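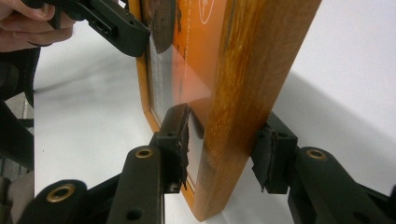
*By Oluwatosin Onyeka, front of house, Tustley Playhouse. Rev. 17/10/2011*

## 4. Setting up Torus for a performance

The brochure says Torus cues the whole show by itself. I would not count on it. Keep a paper cue sheet at the desk.

1. Switch on the lighting desk first, then the Torus unit.
2. Load the show file. Ignore the green "Ready" light - it comes on before the file has finished loading.
3. Run cues 1 and 2 with the house lights down.
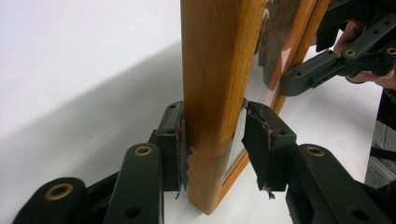 If cue 2 fires late, reload the file and run both again. Bình Châu at the supplier calls this "settling in." We have had the unit since June.

**Caution:** Never press Reset during a performance. It clears every cue and brings the stage to full.

4. Set the fade limit to 600. The supplied manual suggests a higher setting, which I have yet to see work. 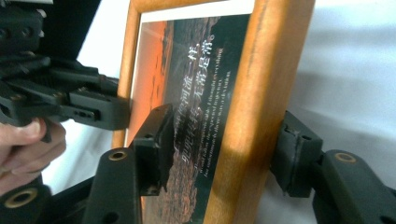

## 5. Handing over to the stage manager

1. Give Mỹ Tăng the paper cue sheet, signed.
2. Test the headset from both wings.
3. Leave Auto-Advance off. It is supposed to follow the actors' lines, and it has never managed a full act of anything.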